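### 4.2 Mixed accessories: soft, thin and awkward

The accessory set was the part of the study we looked forward to most, and it didn't disappoint! Household pick-and-place work tends to favor rigid things with a clear top and bottom, such as mugs and blocks. We wanted objects that sag, tangle or offer two equally good places to grab, so Itzel Cisneros put together a collection of plush headbands, hair clips, fabric ties, thin hoops and a wristwatch. Every demonstration was recorded with the hand-held two-finger gripper described in Section 3, with its camera looking out over the fingers (Figure 4).

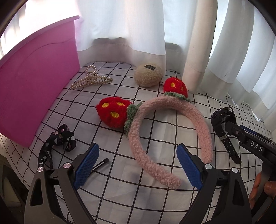
We collected 30 demonstrations per layout across eight layouts, all on the same table and with the same pink bin. Bartosz Gajewski and Aniela Michalski took turns as the demonstrator, and neither was told which end of an object to grasp. That freedom matters a great deal for the headband. A grasp on one arm of the band lets the rest swing, while a grasp near the top of the arch keeps it fairly level but puts the strawberries close to the fingers. Both demonstrators drifted toward the arm grasp within the first session, and the policy picked up the same preference.

The watch taught us even more. Its strap and case invite very different grasps, and our early Hukeck baseline, which predicts a single grasp point per object, kept landing between the two. The Brollero policy predicts a short sequence of finger poses instead, and it commits to one option early in the approach. Watching it settle on the strap in the first test run was a real thrill for all of us.

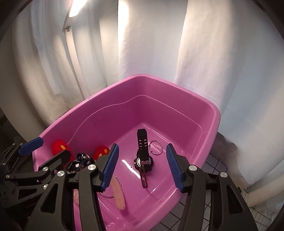
*Figure 4. Views from the hand-held gripper in the accessory set: objects on the grid cloth (top) and objects in the bin (bottom).*

Clutter changes the problem in ways we hadn't fully planned for. Thin hoops give the camera very little to work with, and a glossy floor adds reflections that the Hukeck baseline sometimes treated as edges. We therefore trained 2 versions of the Brollero policy, one on table views only and one on table and bin views together. The combined version was clearly steadier around reflections, and it also improved on the plain table layouts, a bonus we did not expect.

Failures were still common with the fabric ties. When a tie lay against another soft object, the fingers often closed on both, and a second attempt rarely separated them. Bożena Szulc suggested labeling these double grasps separately from ordinary misses, and we adopt her scheme in Section 5, where nearly 30 such cases are compared by object pair.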